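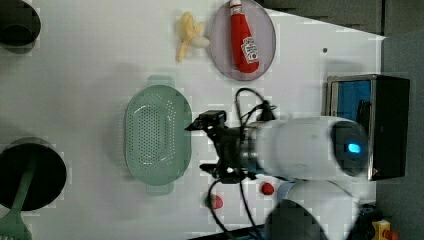

The Trelwood Play Kitchen Set is for households where supper is served four times before noon and none of it can be eaten. Pots, pans, tools, dishes and pretend groceries come in one box, and the whole lot fits on an ordinary table if you don't mind losing the table. The mint-green colander has real holes and a handle tab at each end. The spatula is slotted and long enough to reach across the big black pan, so small cooks can flip from a dignified distance. The banana is already partly peeled, a courtesy seldom extended by the full-size kind.

Item no. 2188. Each set has 28 pieces, at least on the day it leaves us. Hand wash, towel dry, check under the couch. Ketchup is not supplied, and our tester Esther Mwaipopo asks that you keep the real bottle capped near the plate. She did not elaborate.
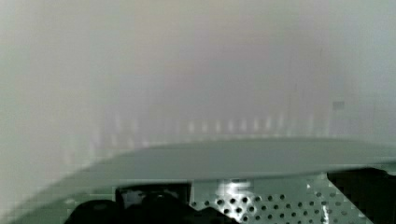 Curved gray plate, close up.

The February batch of 1000 sets sold out. The new one is 2000, which we consider reckless. Orders go out in plain brown cartons, a fine hiding place until someone shakes one.

Posted March 2023 by Zoltán Bakos

Related items
Zavik Tea Set for Two
Jinness Wooden Soup Vegetables
Baxter Folding Play Table
Trelwood Spare Lids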